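Spent the month of August teaching a robot to fold laundry. My mother has questions about the degree.

1/ Some background. I'm at Futik, where we collect examples for a folding model. You steer the arms through a fold, the system records what the cameras saw and what the joints did, and later the model tries to copy you. Garbage in, garbage on the table.

2/ The order for this batch is 300 good folds. We have 64. I'd like to point out that 64 is a lovely number in computing.

3/ When a fold goes well, both grippers have an end of the cloth and it's lying in a long neat strip, and you feel like a surgeon. 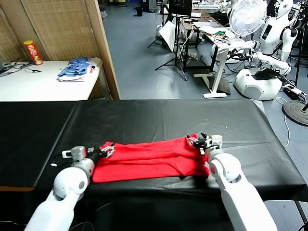 Both ends held. Please admire the creases.

4/ The black sheet over the table is Sebastián Bustos's idea. Red on black is easy for the model to find. It's also very good at showing every speck of dust in the building, so we now own a lint roller.

5/ Things I never noticed about my own hands until I had to fold without them: they can feel whether they've got one layer or two. A gripper closes, and you squint at a screen and guess. I guess wrong a lot.

6/ You also can't smooth anything. You drag, or you let go and pick it up again somewhere else. Every re-grab makes the recording longer, and the Herath people (they train the model, we feed it) send back anything over 4 minutes with the note "too much thinking."

7/ The other kind of moment, one gripper with an armful of heap and the other standing by, open, like a waiter:

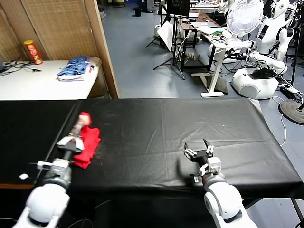 8/ We argued for a whole lunch over whether to keep messy stretches like that. Bonlow, our last client, wanted only clean runs. Their model folded beautifully until a shirt landed crooked, and then it just sort of petted it.

9/ So now we keep the mess if the operator gets out of it, and we tag it "recovery." My recovery folder is bigger than my regular folder. I've been told this is valuable. I've chosen to believe it.

10/ Sleeves deserve their own post. A short sleeve has one ambition in life and it is to stick out of the corner after you thought you were done. Our rule is that the fold doesn't count until it's tucked.
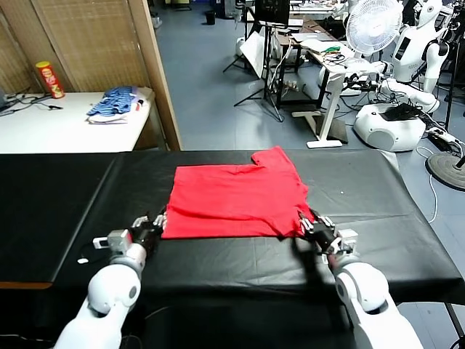

11/ Questions from the replies. Why red? See post 4. Will there be towels? Grotitz has asked for 100 of them next, and I hear towels have no sleeves, so I'm very excited. Can it do fitted sheets? Can you?

12/ Back on shift at 2. I went home last night and left my own laundry in the basket.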